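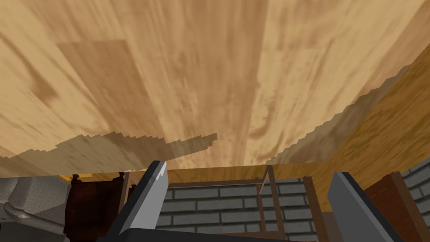 Left fingertip clipping into the wooden edge. Wrist view, Nemero sim.

Filed under: Robotics / Safety

Plokska says its new collision check "stops contact before it starts." I spent Wednesday with it in the Nemero living room and I have doubts.

Look at the tip of that finger. It's inside the wood. The log for the run says zero contacts - not a warning, not a slow-down, zero.
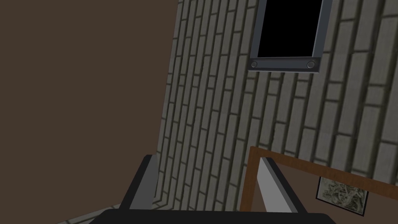 I ran the same scene 50 times on the stock settings. The arm clipped something in 19 of them. The checker flagged none of those.

Support told me it's "a display issue." Maybe. But then why does the planner log a clear path at step 1186 with the finger already past the surface?

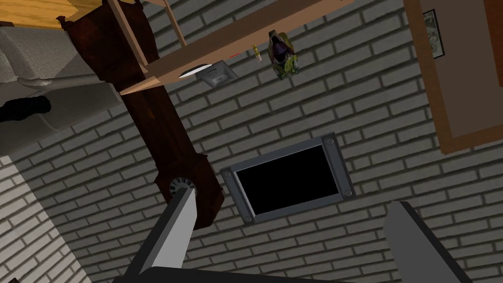

My guess is the wrist tilt. Once the hand rolls far enough, the check seems to use the old finger pose. I can't prove that yet, and Plokska won't share the code.

Esow wants to put this same build on real arms in August. A real table doesn't let a finger slide through - something bends, or someone gets hurt.

Ticket 1426 is still open. Until it's fixed I'd keep the hardware stop on and ignore the green check mark.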